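Subject: Re: [estarow-sailing] Summer cruise, berths and shared meals
From: Zlatko Janevski
Date: June 19, 2005

Guangming Xiao wrote:
> Can someone confirm the berth fee at Moura? I had 90 per boat
> written down from last year but the harbor page says different.
> Also, are we still doing shared dinners, or does each crew cook
> its own? I need to know before I buy stores.

The 90 is still right for boats under the club booking. The harbor page shows the price for visitors who turn up without one. Give them booking number 634 when you call on the radio and they will put you on the inside wall.

Shared dinners are on for the first two nights. After that each crew cooks its own. Mornar is bringing the big stove and Tratus has the long table. Please bring your own plates. Food will be set out in trays with compartments, so sauces stay apart. 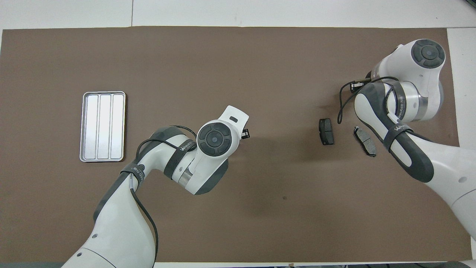

Metal tray, three long compartments.

The rest of the plan, with changes since the last message:

1. We leave on the morning tide in the first week of July. If the wind is north of west we wait a day. Listen on the usual channel.

2. Fuel is at the town dock only. The pump at Moura is closed for repairs until the end of summer.

3. Chart 849 has the new buoys. The older sheet does not show the bar at the river mouth, so don't use it to go in.

4. Tables for the last evening will be covered in brown paper again. Bring pens if you want to mark up your routes. 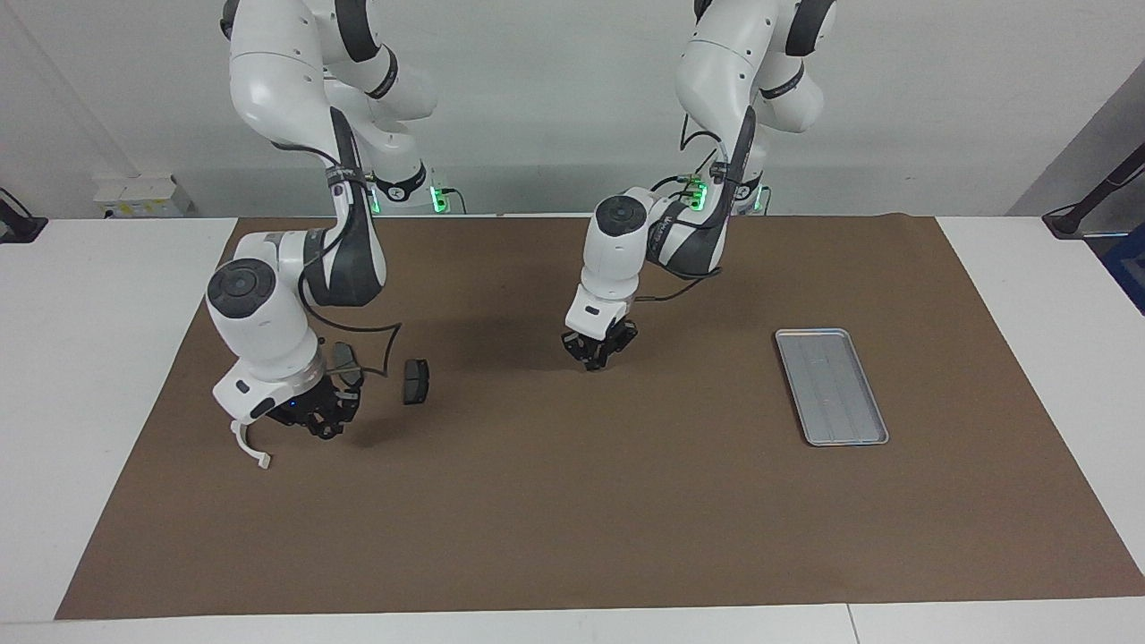

5. Crew lists go to me, with a phone number on shore for each person. I still need yours, Guangming.

Zlatko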